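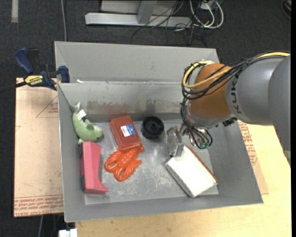
A gray metal bin holding a green plush toy, boxes and plastic items at the Osard sorting room in Zoltthorpe.

Osard Opens Registration for Spring Toy and Household Goods Collection

ZOLTTHORPE – Osard, the household reuse service for Zoltthorpe and the Chiang district, today announced that registration is open for its spring collection of toys and small household goods. The collection begins in March and will serve homes, schools and day care centers in both areas.

Last year's spring collection brought in items from 629 households. Goods in usable condition were passed on through the Osard shop on Andorus Street and through partner programs for families. Items that could not be reused were sent for recycling where a suitable route was available.

Under the new schedule, residents may leave items at any of 4 drop-off points between 9 a.m. and 5 p.m. Households may bring up to 100 items per visit. Schools and day care centers with larger amounts should arrange a pickup with the Osard office in advance.

Accepted items include plush toys, plastic toys, games, small storage cases and empty gift boxes in good shape. Mixed loads are welcome, and residents do not need to separate soft toys from hard ones before they arrive. Goods are placed in metal bins and sorted by type in the Osard sorting room, then checked for damage and missing parts. Fabric tags and printed labels should be left in place, as they help staff identify materials and care instructions.

Osard is unable to accept car seats, cribs, mattresses, glassware or any toy with a leaking battery. Batteries in good condition should be removed and brought in a separate bag.

"Families often hold on to toys long after children have outgrown them," Osard said in a statement. "We want to make it simple to pass those things along in a single trip."

The spring collection will run for 3 weeks. Drop-off locations and pickup forms are available at the Andorus Street shop and at public libraries in Zoltthorpe and Chiang.

About Osard
Osard collects, sorts and resells used household goods. Proceeds from its shop support the cost of collection and sorting.

Media inquiries may be directed to the Osard press office, Andorus Street, Zoltthorpe.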